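Zonder Verifica: extensión para comprobar afirmaciones políticas

Editor: Tremia
Versión revisada: la de mayo
Precio: gratuita con límite de consultas; licencia de redacción aparte

Qué promete

Zonder Verifica se instala en el navegador y coloca una etiqueta junto a las publicaciones políticas que circulan por redes: «respaldada», «discutida» o «sin fuente». El fabricante habla de «neutralidad garantizada». Conviene leer esa frase con la misma desconfianza que pide la herramienta para todo lo demás.

Qué hace

Compara el texto de la publicación con un archivo de 4000 verificaciones ya publicadas. Si encuentra algo parecido, muestra la etiqueta y un enlace. Si no lo encuentra, pone «sin fuente», que muchos lectores entenderán como «falso». En la ficha técnica eso ocupa una línea y va en letra pequeña.

De las verificaciones del archivo, 2251 proceden de un único proveedor, Rukthorpe. Tremia no explica quién las redactó ni con qué criterio se eligieron los temas. Preguntamos por el procedimiento de rectificación y nos remitieron a un formulario.

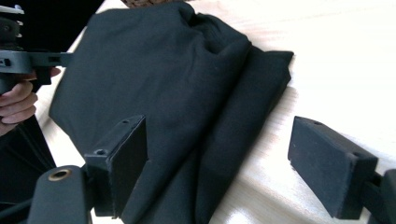 Funciones incluidas

Etiquetado automático en tres redes sociales.
Historial de etiquetas, exportable a hoja de cálculo.
Aviso cuando una etiqueta cambia (desactivado de fábrica, vaya usted a saber por qué).
Modo Barrios, para declaraciones de política municipal. Cubre dos provincias y en las demás devuelve casi siempre «sin fuente».

Limitaciones

No distingue una cita de una afirmación propia. Quien copie un bulo para desmentirlo puede llevarse la etiqueta del bulo. Tampoco reconoce la ironía, y las capturas de pantalla se las salta.

Requisitos

Navegador de escritorio actualizado y cuenta de usuario. Sin cuenta no hay historial.

Nuestra valoración

Sirve para localizar deprisa una verificación antigua. Como árbitro de un debate electoral no la recomendamos, y menos a una redacción que vaya a publicar la etiqueta sin abrir el enlace. Antes de contratar la licencia, pida por escrito la lista de fuentes.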